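Almoço na praça, janeiro

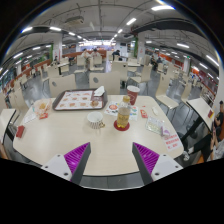
Comi tarde outra vez. Cheguei à praça de alimentação já passava das duas e meia, com a pasta da Gaber debaixo do braço e a ideia de despachar a comida em dez minutos. Fiquei quase uma hora. Não tinha pressa de voltar ao escritório e lá em cima a impressora continuava avariada.

Pedi o menu do costume, no balcão da esquina. Subiu de preço desde dezembro. Não é muito, mas ao fim do mês nota-se, e eu tinha prometido a mim mesmo trazer almoço de casa pelo menos três vezes por semana. Esta semana ainda não trouxe nenhuma. A sopa que fiz continua no frigorífico e amanhã já deve ir para o lixo.

A mesa ficou um desarrumo, como fica sempre. Tabuleiro castanho-escuro com o papel branco cheio de desenhos de comida, guardanapo amarrotado em cima, o invólucro da comida feito numa bola ao lado. Pacotinhos por todo o lado. A garrafa com a bebida amarela ficou em cima da base redonda, vermelho-escura, e por baixo estava a folha branca com o círculo alaranjado. Havia também um copo de papel vermelho-escuro e a chávena branca de asa dourada. Gosto daquela chávena, tem umas riscas escuras em baixo e uma asa tão pequena que mal serve para alguma coisa.

Enquanto comia, fiz contas na cabeça. O orçamento da Werkow para as estantes veio em 482 euros, com montagem. O da Kollo ficava 150 abaixo, mas sem transporte, e o transporte é que me preocupa, com aquela escada estreita. Se conseguir vender a cómoda antiga por 200, vou para a Werkow e não penso mais nisso. Se não conseguir, espero pela primavera. Os livros já estão em caixas desde o verão, mais dois meses não lhes fazem mal.

Reli a carta da Gaber. Querem resposta até dia 10. A segunda página repete quase tudo o que está na primeira, com outras palavras, e a única coisa nova é a cláusula sobre a garagem. Vou ter de telefonar. Detesto telefonar para lá, deixam-nos à espera com a mesma música.

Antes de me levantar juntei o lixo todo no tabuleiro. Os pacotes pequenos é que dão trabalho, colam-se à mesa e escorregam quando se inclina o tabuleiro. Deixei cair dois pelo caminho e tive de voltar atrás. Os caixotes estavam cheios, o do papel com copos de plástico lá dentro, como de costume. Passei ainda um guardanapo limpo no meu canto da mesa.

À saída entrei na Cirby para ver candeeiros. O que eu queria já não há em branco, só em verde. Fiquei um bocado a olhar para o verde e não me decidi. Comprei duas lâmpadas e um pano de cozinha de que não precisava.

Para amanhã: ligar para a Gaber de manhã, medir outra vez a parede do corredor (a Werkow pediu a altura até ao rodapé e eu dei-lhes a altura até ao chão), deitar fora a sopa, levar pão e queijo para o almoço.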